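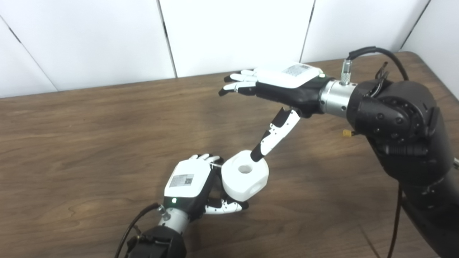 The water meter at Pudside was read twice a day, at six in the morning and six in the evening, and the figures were entered in a green ledger. Genowefa Bielecka had kept the ledger for two years. Before her it had been kept by a man called Kioko, whose sevens looked like ones, so that the early volumes could not be used without a key. She worked in the lower office, at a brown wooden table set against a white paneled wall, and she did the evening subtraction there with the door open so that she could hear the pump.

In September the subtraction stopped coming out right.

The reservoir at Lollus released water into a buried main. The main ran down the valley and passed through the Pudside meter before it reached the town. A second meter, at the Lollus end, was read by somebody she had never met. Each evening he telephoned his figure and she took it away from hers. The result was normally a small loss. Mains leak at the joints, and a loss of a certain size was entered in the ledger under Ordinary.

On the first evening the result was a gain. More water had arrived at Pudside than had left Lollus, by 89 gallons.

She checked the subtraction, then went down the iron steps with a flashlight and read the dial again. It was a Kurix meter with a brass cover and five pointers, the last of which moved too fast to be of use. She had read it correctly. She telephoned Lollus and asked the man to read his again, and he was gone for eleven rings of somebody else's line before he came back with the same number.

"Could be air," he said.

"Air reads low on these."

"Not always."

She wrote the figure down in pencil.

A gain has few causes. The upper meter may be slow, or the lower one fast. Groundwater may enter the pipe through a cracked joint, provided the pressure outside is greater than the pressure inside, and at Pudside it was never greater. She wrote these out on the back of a delivery slip and crossed off the last. The following evening the gain was 171 gallons, and the evening after that the figures were ordinary again, a loss, slightly on the high side.

The company sent a fitter with a test meter in a crate. He bolted it in series with the old one and ran both for an afternoon. They agreed. He did the same at Lollus and they agreed there too. He left a carbon copy of his certificate and a ring of oil on the floor where the crate had stood.

After that she walked the line. It took her most of a morning, with the plan folded small in her coat. The main had marker posts at the bends, and where it crossed a field the grass gave no sign of it. She put the listening stick to each valve and her ear to the stick. Running water in iron makes a flat, even sound, and she heard it at every valve except the one below the old chapel, where there was a second sound beneath the first, lower and a little out of step. She listened for some time. On the plan there was a single line at that point, drawn in ink, and beside it a mark in Kioko's hand that was either a seven or a one.

She looked it up in his volumes when she got back. The key gave seven. There was no seventh branch in the schedule, and the page where one would have been listed had been removed close to the binding, with a blade.

At six she read the meter. The man at Lollus telephoned at ten past, and gave his figure, and she took it away from hers.

"Anything?" he said.

"A gain."

"Big?"

She told him. He was quiet, and she could hear a pump behind him, a different make from her own, with a knock in it.

"How long have you been up there?" she asked.

"Since Kioko," he said. "He trained me."

She ruled a new column to the right of Ordinary. It needed a heading, and she left the space for one — almost an inch — and entered the figure underneath, this time in ink. Then she took the flashlight off its hook and went down to read the dial again.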